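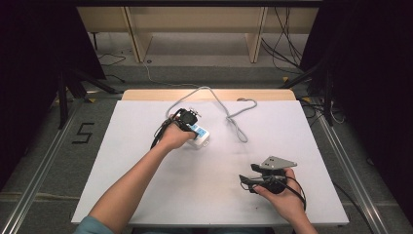

White board on its wooden base, with the small blue-label box

From: Jussara Cordeiro
To: Lelia neighborhood seed swap list
Date: December 13, 2022
Subject: Re: Storing beans over the winter

Hi Evanthia, and hello to everyone else who has been reading along,

Evanthia Triantafyllou wrote:
> My pole beans from last summer came up so poorly in May
> that I ended up buying starts. I kept the seed in a jar
> on the shelf over the stove. Is that too warm? And does
> anyone still have the Saithong beans? I would love to
> try them again.

Oh, I do feel for you, I lost a whole jar of beans that way when we first moved here! Over the stove is a hard place for seed. It gets the heat and the steam both, and beans don't care for either one. Mine live in the back bedroom now, on the floor of the closet, where it stays cool and my husband can't find them and put them in soup.

The thing that helped me most was drying them longer than I thought I needed to. I shell them, spread them on an old window screen, and leave them for 2 weeks or even a bit more if it's been rainy. Then I try to dent one with my thumbnail. If it dents, back they go. After that it's paper envelopes inside a jar with a good lid, and I write the year on every envelope, because I have learned not to trust my memory about this (or much else lately).

As for the Saithong, yes, I have plenty, and you are welcome to them. They climbed right over the fence this year and into Iraklis Stergiou's plum tree - he was very nice about it and kept the ones on his side. I can put five packets in the mail, or hold them for the swap if you're coming. Danai tells me she still has some Trudholm peas too, though you'd have to ask her how old they are.

One more idea before I let you go. Try ten of your old beans in a damp paper towel before you throw out the jar. Keep it somewhere warm and look in on it after a week. You might have more good seed in there than you think, and even a few plants will give you enough to save.

Give my love to your mother, and tell her the quince jam is already gone.

Warmly,
Jussara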